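4. Limpeza e manutenção das janelas

Esta secção aplica-se às janelas de caixilho escuro da gama Clela, com puxador de alavanca e peitoril interior. Para janelas de sótão, consulte também a secção 6.

4.1 Antes de começar

1. Retire do peitoril os objetos soltos, em especial frascos, embalagens e tudo o que possa rolar.
2. Desligue os aparelhos elétricos que estejam no chão junto à janela e afaste as fichas e extensões. Não deixe cabos na zona onde vai pousar o balde.
3. Recolha cortinas e cordões.
4. Confirme que a janela está fechada e que o puxador está na posição de repouso.

CUIDADO: Não se apoie no vidro nem no puxador. Se não chegar à parte superior do caixilho com os pés no chão, use um escadote estável.

4.2 Limpeza do caixilho

1. Aspire o pó acumulado na junta entre o caixilho e o peitoril com a escova macia.
2. Misture 10 ml de detergente neutro num litro de água morna.
3. Passe um pano de microfibra bem torcido ao longo do perfil inferior, de um canto ao outro. Inclua a face de baixo, onde a sujidade costuma ficar esquecida.
4. Limpe à volta da base do puxador sem o rodar.
5. Seque com um segundo pano. Não deixe água parada no encontro com o peitoril.

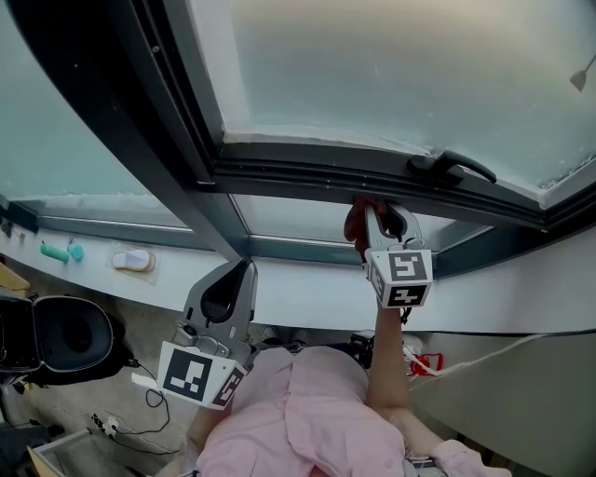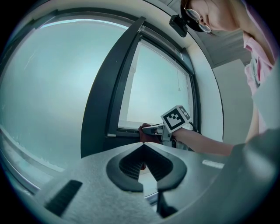 Fig. 4.1 e 4.2: Janela com caixilho escuro e parte do peitoril.

NOTA: Não utilize esfregões metálicos, lixívia nem produtos com amoníaco. O acabamento escuro risca com facilidade e os riscos não são cobertos pela garantia.

4.3 Limpeza do vidro

1. Comece pelo vidro maior e passe depois aos mais pequenos.
2. Aplique o produto no pano e nunca diretamente no vidro, para não escorrer para as borrachas.
3. Trabalhe de cima para baixo, com passagens horizontais.
4. Nos vidros foscos, termine com um pano seco e limpo. Se ficarem marcas, repita apenas com água.

4.4 Puxador e vedações

1. Abra a janela e verifique as borrachas em todo o perímetro. Substitua as que estiverem gretadas (referência 473).
2. Aplique uma gota de lubrificante Jeltix em cada ponto de fecho e limpe o excesso.
3. Feche e abra a janela três vezes. O puxador deve rodar sem esforço.
4. Se o puxador tiver folga, aperte os parafusos da base com uma chave manual. Não use aparafusadora.

As ferragens estão previstas para cerca de 2.000 ciclos entre lubrificações. Numa casa habitada, uma aplicação por ano costuma bastar, de preferência antes de dezembro.

4.5 Para terminar

1. Seque o peitoril antes de repor os objetos.
2. Deixe livre a zona de movimento do puxador.
3. Volte a ligar os aparelhos só depois de o chão estar seco.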